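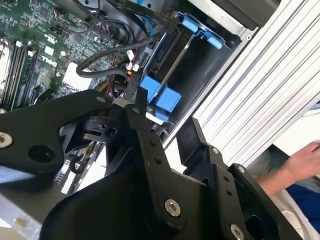 Inside a Dell desktop: green motherboard, plenty of cable, and the drive carrier with its blue plastic clips.

Search the help pages Search Go

Old desktops: your questions, answered with what patience we have left

Murenus Computer Repair & Reuse, Dravidville
Updated Jun 17, 2022

Do I need to take the hard drive out before I bring my computer in?

No. We'll do it at the counter if you ask. Plenty of people would sooner do it at home, in private, and after seeing some of the desktop wallpapers that come through we understand completely.

How do I get the drive out, then?

Shut the computer down properly, unplug it at the wall, and hold the power button in for a few seconds. Take the side off. Find the drive, which in a lot of office machines sits in a plastic carrier with coloured bits on it. Pull the two cables off the drive by their plugs. Squeeze or lift the coloured bits, depending on the model, and slide the carrier out. If it won't slide, you've missed a catch. Pushing harder is how we come to own a drawer of snapped carriers.

What are the blue bits for?

On many Dell desktops, blue plastic marks a part you're meant to handle: tabs, latches, clips. It is the nearest thing the inside of a computer has to a door handle. Leave the bits with no obvious handle alone until you've looked up the manual.

There are red and yellow wires in mine. Is one of them going to kill me?

Not with the machine unplugged and the power supply left shut. The power supply is the metal box the mains lead goes into, and you have no business inside it. Neither have we, and we've got a certificate on the wall.

I've taken everything out and can't remember where it went.

Bring it all in, in a box, with the screws in an envelope. Please don't ring up and read us the colours. Next time, take a photo on your phone before you touch anything, and another after each cable.

Can I put more memory in it?

Very often. Memory goes in the long narrow slots on the motherboard, with latches at the ends that grip each stick. Bring an old stick with you, or the model number, and we'll match it. "The same as my brother-in-law's" is not a model number.

Is it worth replacing the old hard drive?

If the computer takes long enough to start that you've built a breakfast routine on it, yes. A solid state drive is the one upgrade customers come back to tell us about. Most will need an adapter to sit snugly in a full-size carrier. We keep those behind the till. Don't use sticky tape. We can always tell.

How do I get rid of the dust?

Outdoors, with a can of compressed air, in short bursts, and a finger holding any fan still while you do it. Never the vacuum cleaner. Everyone who tells us they used the vacuum cleaner says their last computer was fine.

Do you wipe the drives you keep?

Every one, before anything else is done with it. Drives that fail the wipe are drilled. You may watch the drilling, which is free and quite popular with people leaving a job.

Which desktops will you take?

Any make, working or otherwise, with or without the side panel. We don't take printers. We've been asked about printers 400 times and the answer is still no.

Where are you, and when are you closed?

Unit 2, Mokoena Yard, behind the Clelia launderette. The door code is on your booking text, and no, it isn't 1712 any more, so please stop telling your friends. We shut for the first 2 weeks of August.

Shares 2
Comments 17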